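From: Sandra Fothergill
Date: Mar 7, 2023
Subject: Re: [drellen-dev] thread tracker drops out near the jaws

Jin wrote:
> With the 0.6 tracker I lose the thread whenever it loops up off the pad
> close to the tool. The planner then treats the last good curve as current
> and keeps going. Is this segmentation, or the spline fit? Raising
> min_confidence only makes it stop more often.

Mostly the fit. I replayed your February logs through Nuveo with the mask output dumped at each step. The segmentation holds on to most of the loop. What breaks is the ordering: where a strand passes in front of the dark shaft, the mask has a gap, and the fitter joins the loop to whichever loose length on the surface is nearest. The residual stays low, so min_confidence never sees a problem.

Three changes are on the branch fit-order:

1. Gaps that overlap the projected tool model are marked "occluded" and bridged only if the tangents on both sides agree within 7 degrees.
2. The fitter keeps up to 4 candidate orderings instead of committing to one. The planner gets the set and holds position if they disagree inside the grasp zone.
3. Dark components shorter than a set length are dropped before fitting. Hairs were getting in as thread ends.

Cost is around 6 ms per update on the Gresmont box, with the sample count capped at 1,000 points. I have not profiled it on anything slower.

Item 3 is the one I would like reviewed. The length cutoff is in pixels, so it depends on camera distance — it should be metric, but the wrist camera depth is poor this close to the tool. Specular highlights on the jaws are a separate issue and I have left that code alone. 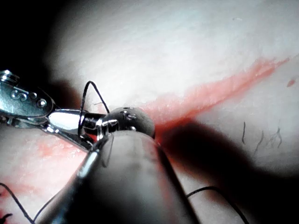

If you rerun your logs, set dump_orderings=true and send me the output for any step where the planner holds. Please keep the old calibration file in place for now; the branch still reads the tool offset from it.

Sandra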